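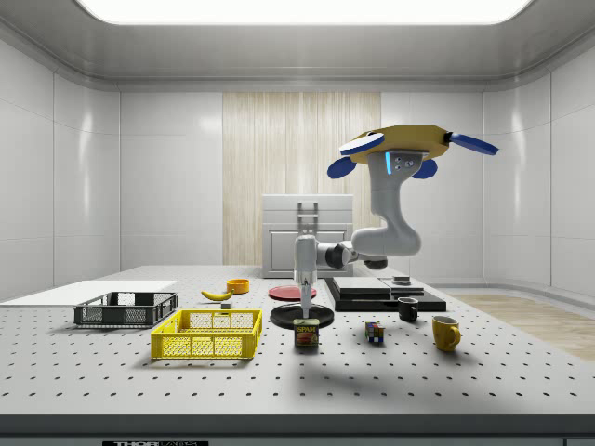

Bancada da demo no simulador: braço suspenso, prato preto, lata de SPAM, caixas à esquerda.

Como montar a demo do simulador para o dia aberto (guia rápido)

Escrito por Antonina Zakharchenko, 4 de dezembro de 2023. Notas do dia aberto no Granville, passadas a limpo à pressa. Quem tiver correcções, escreva-me ou fale com o Ayman.

Para quem é isto: para quem vai estar no posto do simulador e nunca lá esteve. Não é preciso saber programar. É preciso saber abrir um terminal e não entrar em pânico à frente de uma turma do nono ano.

O que precisam antes de começar

Computador do posto, com o Hulgate instalado (o simulador). Versão da pasta "dia_aberto", não a outra. A outra tem as experiências do Florante e metade não arranca.
O comando de mão. Carregado! Ver na véspera.
Ecrã grande e cabo. Levem o cabo comprido, o curto não chega à mesa.
Rato com fio.
Folha impressa com os atalhos, está no fim desta página, copiem.
Água.

Tempo: 5 minutos por grupo, contados desde que se sentam. Parece pouco. É o que há.

Passo 1. Arrancar o Hulgate

Ligar o ecrã primeiro, o computador depois. Ao contrário a janela abre no monitor pequeno e depois é uma chatice arrastá-la.

Abrir a pasta dia_aberto, correr "arrancar". Esperar. Na primeira vez demora, as texturas estão a carregar e o ecrã fica preto um bocado. Não fechar. Não carregar outra vez. Vi isto acontecer no ensaio, ficaram duas cópias abertas e o comando a falar com a errada.

Quando aparecer a sala branca com a mesa de furos, está pronto.

Passo 2. Carregar a cena

Menu Cenas, "mesa_cozinha". Sim, o nome é parvo, foi o Radymyr que escolheu e agora está em todos os scripts.

Verificar se os objectos estão lá e direitos. Banana, taça laranja, lata, cubo de Rubik, canecas, pratos, as caixas. Se a caneca amarela estiver tombada é porque a física arrancou antes da mesa. Tecla R, recomeça. Se voltar a tombar, R outra vez. Costuma chegar.

O braço está montado de cabeça para baixo, na base amarela. Vão perguntar porquê, em todos os grupos. A resposta curta: assim a mesa fica livre por baixo e o braço chega a mais sítios sem bater nas coisas. Resposta longa, peçam à Sólveig.

Passo 3. Posição de partida

Tecla H. O braço recolhe e pára por cima da mesa. Esperar que pare MESMO antes de passar o comando a alguém. Se passarem o comando a meio do movimento o braço salta para onde a mão estiver, e a mão de um miúdo de dez anos está em todo o lado.

Câmara: vista de frente, um pouco acima da mesa. F2. Há uma vista a partir do pulso (F4), gira, mas deixa as pessoas enjoadas no ecrã grande. Só a pedido.

Passo 4. Mostrar uma vez

Façam vocês primeiro. Sempre. Sem falar muito. O que fazemos:

Descer a ponta até junto do prato preto, devagar. Parar antes de tocar.
Subir.
Ir à banana. Abrir a pinça, descer, fechar, levantar um palmo.
Levar à caixa amarela e largar.

A banana é o melhor objecto para começar. A lata é traiçoeira, parece fácil mas roda quando se pega de canto. O cubo vai bem se for apanhado pelas faces e muito mal se for na diagonal. As canecas não, só para quem já jogou isto antes ou insista muito.

Enquanto mostram, dizer só isto: o botão de cima abre e fecha, o resto é a vossa mão. Mexem a mão, o braço mexe. Acabou a explicação. No ano passado tínhamos um texto de uma página e as pessoas olhavam para o tecto.

Passo 5. Passar o comando

Pôr a correia no pulso. Mão parada à frente do peito, carregar no botão lateral, aí é que o braço começa a seguir. Largar o botão = o braço pára. Esta é a coisa mais importante desta página inteira. Repetir a cada pessoa: largar, pára.

Velocidade em 2 (menu Braço, Velocidade). Vai até mais do que isso, não mexam. Com os adultos também em 2, são piores.

Tarefa sugerida por idade:

Pequenos: banana na caixa amarela. Qualquer banana em qualquer caixa vale, na verdade.
Do quinto ao nono: banana e depois o cubo.
Secundário: lata de SPAM para cima do prato vermelho, em pé.
Pais: o mesmo que os filhos, para compararem. Funciona sempre, ficam picados.
Engenheiros de visita: deixem-nos fazer o que quiserem e chamem o Radymyr.

A do prato vermelho é difícil porque ele fica atrás do prato preto, visto do público, e as pessoas perdem a noção da profundidade. Dica que ajuda: olhar para a sombra da ponta na mesa, não para a ponta. Quando a sombra e o objecto se juntam, descer a direito.

Passo 6. Entre grupos

H, depois R. Por esta ordem. Se fizerem R com o braço lá em baixo, os objectos reaparecem dentro da pinça e voam. É divertido uma vez, mas às vezes a lata atravessa a parede e é preciso recarregar a cena toda.

Limpar o comando com o toalhete. Pôr o contador na folha (um risco por pessoa, é para o relatório da Sólveig).

Problemas que tivemos e o que fazer

O braço treme e não sai do sítio.
Está no limite de uma junta. Pedir à pessoa para largar o botão, trazer a mão ao peito, carregar de novo. Se continuar, H.

O braço vai para o lado contrário.
A pessoa está virada de costas para o sensor, ou alguém deslocou a cadeira. Há uma cruz de fita no chão. Cadeira na cruz.

A pinça fecha e o objecto escorrega.
Normal. O atrito no simulador é mais baixo do que devia, o Ayman ia corrigir isso e não houve tempo. Fechar, contar um segundo, subir devagarinho. Ajuda pegar pelo meio.

Imagem aos soluços.
Fechar o browser. Alguém abriu o browser. Se não for isso, menu Vista, baixar os reflexos das paredes: a sala é muito brilhante e a placa gráfica sofre.

Objecto caiu da mesa.
Deixar. Não andem à pesca dele com o braço, gasta o tempo todo do grupo. R no fim.

Tudo parado, nada responde.
Fechar, arrancar de novo, conversar entretanto. Perguntar o que acham que o robô devia fazer em casa. Dá para encher um minuto à vontade.

Perguntas que vão ouvir

"Isto é um jogo?" Parecido. É um simulador, usamo-lo para ensaiar movimentos antes de os fazer no braço a sério. Dizer que o braço a sério está no posto da Drilleck, ao fundo do corredor, e que podem ir lá a seguir.

"Quanto custa?" Não sabemos de cor. Eu digo que o simulado é mais barato de partir.

"Pode trabalhar sozinho?" Neste posto não, é sempre uma pessoa a guiar. Na nossa sala correm-se tarefas automáticas, 100 tentativas seguidas durante a noite, e de manhã vê-se o que falhou. O Florante tem um vídeo acelerado no portátil dele, peçam-lhe.

"Porque é que a mesa tem furos?" Para aparafusar coisas sem andar a medir de novo. Cópia de uma mesa de laboratório, até a etiqueta THORLABS está lá à frente. Costuma haver um físico no grupo que fica contente.

"Porque é que há uma lata de SPAM?" Este tipo de objectos do dia a dia usa-se muito em testes de pegar e largar. Em Portugal metade das pessoas não sabe o que é. Carne enlatada. Seguir.

O que correu bem desta vez

A fila andou. Pôr a fila ao lado do ecrã e não atrás da cadeira foi ideia do Ayman e resultou, quem espera vê os outros e já chega a saber que largar pára.

Uma senhora reformada da costura fez a lata no prato vermelho à primeira. Mão firmíssima. Teve palmas.

O grupo da Nechyporuk chegou antes da hora e apanhou-nos a montar. Ficaram a ver, fizeram perguntas boas, e acabaram por ser eles a experimentar o comando primeiro. Para a próxima montar mais cedo, de qualquer maneira.

O que mudar até fevereiro

Segundo comando, carregado, na gaveta. O nosso morreu a meio da tarde e perdemos um grupo.
Trocar o nome da cena (Radymyr...).
Corrigir o atrito. Ayman.
Um banco mais alto para os pequenos, ficam com o queixo na mesa e o sensor não os aparanha bem.
Orçamento do posto são 2000 euros para o ano inteiro, portanto nada de ecrã novo. Não perguntem.
Cartaz com "LARGAR = PARAR" em letras grandes. A Sólveig disse que imprime.

Folha de atalhos (copiar e colar na mesa)

H – posição de partida
R – repor objectos (só depois do H!)
F2 – vista de frente
F4 – vista do pulso
Botão de cima – abre/fecha pinça
Botão lateral – segurar para mexer, largar para parar
Esc – não tocar. Fecha tudo sem preguntar.

Arrumar no fim

Fechar o Hulgate pelo menu, senão não grava o registo. Comando a carregar. Cabo comprido enrolado e de volta ao armário da Sólveig, com a etiqueta para fora. A folha dos riscos fica na minha secretária.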